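Switching from desktop to laptop only - anyone regret it?

skakgate_runner
Thinking of selling the tower and going laptop only. Mostly writing, some spreadsheets, a bit of photo stuff. Talk me out of it?

joller2574
Did it in August. No regrets. Get a dock and a real keyboard tho.

Ospina
Disagree. Mine throttles by lunchtime and the fan drives me nuts. Keep the tower.

joller2574
Thats your laptop, not laptops. What model?

Ospina
Minbridge 2. Fine for email. Not fine for 3106 raw files in one catalog.

skakgate_runner
Ok I dont have anywhere near that many. How much RAM are you both on? And does the dock run two monitors?

joller2574
32. Yes, two, but check the cable - the one in the box only did one for me.

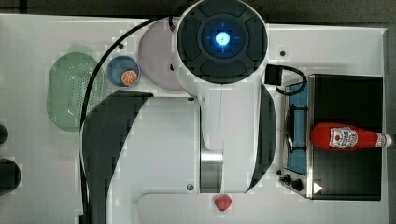

Ospina
16, soldered. So buy more than you think you need. Still say keep teh tower for backups.

skakgate_runner
Fair. Might keep it under the desk for a month and see.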